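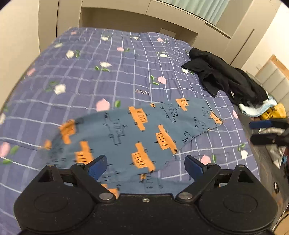 Ingegerd Brekke wrote to us that her Kwofie drone refused to start the motors after the compass step, and that a second calibration outdoors solved it. Please read this section before the first flight.

4. Compass calibration

Caution: Remove the propellers first. Stay away from cars, metal fences and power lines.

1. Switch on the remote control, then the drone. Wait until the rear light is green.
2. Open the Suvport app and choose Sensors – Compass.
3. Hold the drone level and turn it slowly through one full circle.

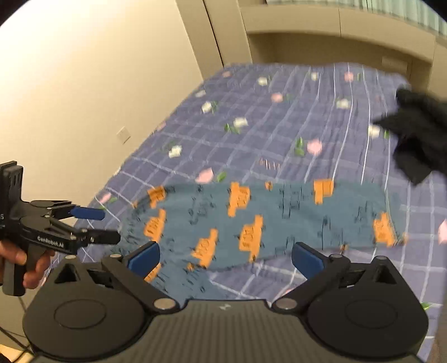 4. Point the nose to the ground and turn one more circle. The app shows a value when it is finished. A value under 300 is good.
5. If the value is higher, walk to another place and repeat from step 2.

Note: After 2 failed attempts the app locks the menu. Take the battery out, wait one minute and put it in again.

Error 194 means the compass cable is not connected well. Do not open the body yourself – the Dresthorpe service desk can check it.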